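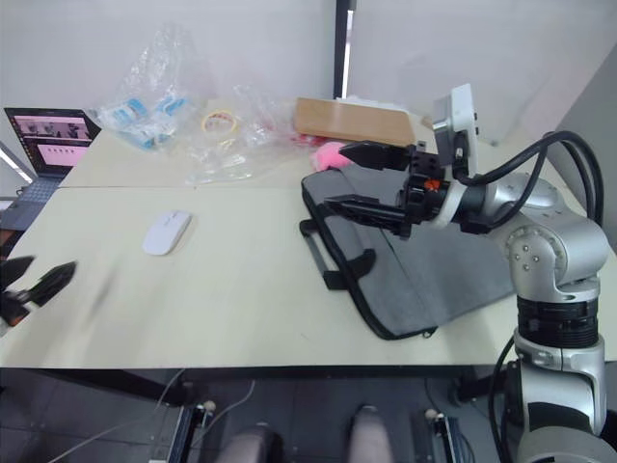 I've been meaning to write about the commuter lounge for weeks, and October is almost gone, so I'm doing it tonight with cold tea and a reading I haven't started. Quick background if you don't go to Monach: most of us don't live on campus. I drive 70 minutes each way when traffic is decent, and a lot of people I know have it worse. For years the only space set aside for commuter students was a hallway on the second floor of Kneath Hall with a vending machine and a bench. So you carry your whole life around with you all day. You know the gray laptop bag on the white table up top? Mine is that color too, and by two in the afternoon it has my lunch container in it, a sweater, gym shoes and a library book I swore I'd return. My shoulder has opinions about this!

Anyway. Last spring a bunch of us started asking student life for an actual room. Aoi Wada got it going, really. She's in my stats section and she'd been eating lunch in her car all winter with the heater on (so had I, two rows over, and we never knew). She made a sign-up form and taped it inside every bathroom stall she could get to, and people filled it in. Not just their names, either. They wrote paragraphs. Somebody wanted a microwave that wasn't in a department office. Somebody with a baby wanted a door that locked. A couple of people just wanted to know where other commuters were, so they could sit near them.

The university's answer, in May, was that they'd "look at underused rooms." I figured that was the end of it. But over the summer they opened up the old Tistusell Room, behind the campus bookstore, and gave it to us with $3000 for furniture.
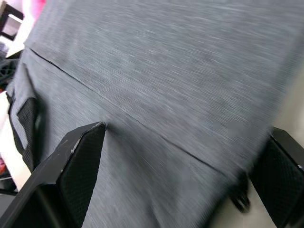
Now, $3000 sounds like a lot until you price a couch. We got two used ones, a fridge, the microwave (finally), and a bank of lockers that came out of the old gym and still smells like it. The lockers are what I love most. I leave my boots there. I leave my umbrella there! I walked across the quad last week holding only a pen and I felt like a movie star.

It isn't perfect. The room closes at 6, which is silly when half of the commuter crowd takes night classes, and you have to swipe in with your ID, and the reader only likes mine on the third try. Also the private room with the lock, the one people asked for, got turned into storage. I think that's the biggest miss. Rupert Rüegg from student life came by and listened to us about the hours for a good long while, and he wrote things down, and he said he'd see about keeping it open until 10 on a trial basis. He didn't promise anything on the storage room. I asked twice.

What I didn't expect was how much it would change the plain social part of school. I'm a junior and until this fall I could have listed my campus friends on one hand. I'd come in, sit through class, and leave before the parking got ugly. Now I stick around. There's a girl who brings her crochet, and a guy who's been rebuilding a motorcycle and shows us a new photo of it every day whether we ask or not. We have a group chat called Nidex, after a typo too dumb to explain here, and it's mostly parking warnings and free pizza alerts. 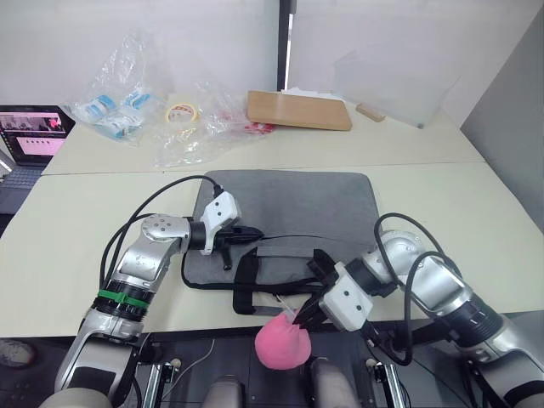
The next thing we want is work tables. Couches are great for naps and awful for problem sets, and I've got the neck to prove it. Aoi wants one long table down the middle so people have to talk to each other, and I'd like a few smaller ones by the window so people don't have to. What we do agree on is a light top, like the one in that last picture with the gray pad lying on it, so the room doesn't get any gloomier than it already is after four. There's also the question of outlets, and so far the plan is my extension cord.

If you're a Monach commuter and you haven't been by yet, come find us. Go past the bookstore registers and turn left at the water fountain, and bring your ID. If the reader won't take it, knock and one of us will get up.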